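Unit 3: Looking after the camera on the arm
Damasceno cell, maintenance handout

Most of what gets written about vision-guided cells assumes the camera stays where it was put. Our view in this course is that it doesn't, and that a good share of the faults blamed on software are a loose bolt or a tired cable. You're free to disagree, but check the bolts first.

The Damasceno cell is a single arm with a two-finger gripper and a depth camera fixed beside it. The job is bowl work: find the rim, come down, grip, lift. When it was handed over, the setup sheet from Zaltard said the mount was "maintenance free." We have not found a mount that is. The same sheet gives a calibration interval of 800 hours, with no word on where the number came from. It may be fine. It may also be what somebody typed in to fill the box. We recalibrate in May and after any work on the wrist, and we write down the result both times so there is something to compare.

Before touching anything

Power down the arm at the cabinet, not at the pendant. Wait for the brakes to set and try the wrist by hand. If it gives, stop and call the lab tech. Have a tray ready for fasteners. Loose screws on the work surface end up under something.

Order of work

Start with the cable. Look at the plug where it meets the camera body, then follow the cable back toward the arm with your fingers. You're feeling for flat spots and stiff places. Move the wrist through its full range by hand and watch whether the cable pulls tight at either end of travel. A cable that looks generous in the home position can be short at full twist – this is the most common mistake we see in student setups, and in a few paid ones.

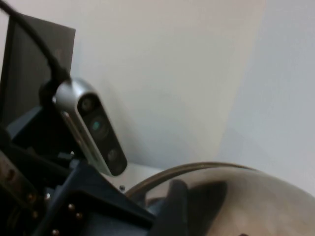 Fig. 1. Depth camera on the arm, cable leaving at the upper end of the housing. Steel bowl at lower right.

Next, the bolts on the gripper and bracket. Use the torque driver and the value on the Estis drawing. Don't go by feel, whatever the person at the next bench tells you. If a bolt turns before the driver clicks, mark it in the log. One loose bolt means little. The same bolt loose twice means the bracket is moving and you need to find out why.

Clean the front glass with a dry lint-free cloth. No spray. A fingerprint over one lens can give you a depth map with a soft hole in it, and people have spent whole afternoons adjusting filters over that.

Then recalibrate. The routine asks for a target in a series of poses and reports an error at the end. Be careful with that figure. It tells you how well the fit agrees with its own data. It doesn't tell you the gripper will land on the rim.

About shiny parts

Polished steel is a poor thing to point a depth camera at. The vendor brochure has a page of clean scans, all of matte parts as far as we can tell. On steel, expect missing patches and points that sit below the real surface. The Fistley log from last term holds 1,944 grip attempts, and it is worth reading before you believe any success rate, including ours. Look at how "success" is defined on page 2. A bowl that was lifted and then dropped counts.

For the lab: do one full check as written, then change the cable routing and do it again. Hand in both calibration reports and one paragraph on whether the difference means anything. "No" is an acceptable answer if you can support it.

Filed under: Course Notes / Robot Cells / Upkeep

Comments

gantry_pete: Agree on the cable. Ours passed every check at home position and dropped out on the same move every shift.

mlw: Is the 800 hours powered on or moving? Our sheet doesn't say either.

Reply from course staff: Neither does ours. We asked Zaltard and are still waiting.

tinbender: Dulling spray helps with steel if the customer lets you. Mine didn't.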